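Catasberg Household Automation Program
Call for participants: chore recording and task assessment, intake opens June

Catasberg is seeking participants for a study of how far current machines can manage ordinary household and shop-floor chores. The work is paid, part-time and carried out mostly in the participant's own home. No technical background is required.

Background

Fixed automation has handled repetitive factory work for decades. Tidying a bedroom, emptying a carton or restocking a low shelf remains difficult. The objects vary in size and stiffness, they touch and overlap, and the surface underneath them may give way. In our last round of bench trials the Lolley arm completed 19 of 200 mixed pick-up attempts on soft surfaces without a person stepping in. On a rigid bench with the objects spaced apart, the result was much better. The present study is concerned with the difference between those two conditions.

The work

Participants perform everyday chores using a hand-held gripper in place of their own fingers. Each session is recorded and later labelled by staff at our Yin Street office. Chores are assigned from four groups:

Sorting small items into boxes, trays and drawers
Moving, opening and flattening cardboard packaging
Folding and stacking linen
Shelf facing and returns (shop-floor stream only)

A session runs for 90 minutes or less. Participants may stop at any time and are paid for the portion completed. Failed attempts are to be left in the recording. A dropped item, a missed grasp or a box that slides when touched is as useful to the study as a clean result, and participants should not repeat a chore to improve it.

Participants in the shop-floor stream work at the Ditavon test store, where the aisles are stocked and reset by our own staff.

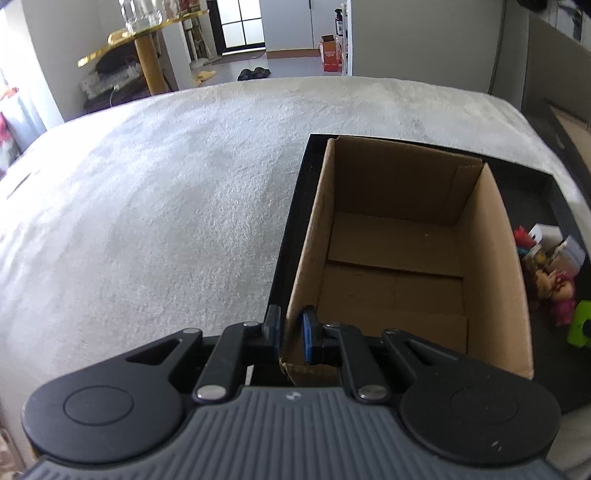 Box and tray work makes up the largest share of the home stream. It calls for steady placement of the fingertips, particularly near thin edges such as a cardboard wall, which can bend or tear under a poorly aimed grip. Small toys are a common test item on account of their odd shapes and mixed colours. Participants use their own household goods and should not tidy or rearrange the room beforehand.

Requirements

18 years of age or older
Able to hold and squeeze a light tool for the length of a session
A home with a stable internet connection (home stream)
Consent of all adults living at the address
No people other than the participant in view during recording

Left-handed applicants are encouraged to apply. They were under-represented in the previous round.

Payment

Participants who complete the full set of sessions receive $690. Partial completion is paid on a per-session basis. Equipment is supplied by courier with a prepaid return label, and no deposit is charged.

Privacy

Recordings are screened for mail, screens and documents before labelling. Participants may ask for any session to be deleted up to the close of the study.

How to apply

Complete the expression of interest form on the Catasberg participant page and indicate your preferred stream. Shortlisted applicants will be contacted for a short call and a practice session. Applications are reviewed in the order received.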